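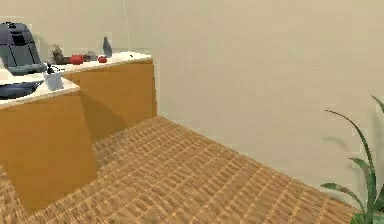

3.2 Floor coverings and kitchen noise

Figure 4. Model room K, with an L-shaped pair of counters, a plain beige wall and a woven-texture floor.

The second part of the study dealt with impact noise between flats, mainly footsteps, dropped cutlery and chairs being pulled back. We sent a questionnaire to 264 households on the Flallemness estate, where most kitchens lie directly over a neighbour's bedroom. Residents were asked to rate disturbance on a scale of 1 to 5 for the early morning and again for the hours after 10 pm. They also named the floor covering in their own kitchen and, where they knew it, the one in the flat upstairs.

Answers about the flat upstairs were often left blank, so we used the landlord's refurbishment records to fill the gaps. Where the two sources disagreed, the records were preferred. Flats refitted under the Veltent scheme were treated as a separate group, as their floors had a resilient layer put in under the finish.

Tenants living below woven or textile coverings reported less disturbance than those below tile. The difference was clearest in the late evening. Chair noise was the most common complaint in both groups, and it was mentioned more often than footsteps even by people living below families with small children. This agrees with the earlier Vurkavetti survey, although the blocks there have thicker slabs and the kitchens are larger.

Wall finish made no difference that we could find. Room layout had a small effect: in kitchens with counters on 2 sides, as in Figure 4, tables tend to stand nearer the middle of the floor, and complaints about chairs were slightly more frequent. We did not measure furniture positions directly and this point needs further work. The Illés correction for slab span was applied to all the ratings before the groups were compared.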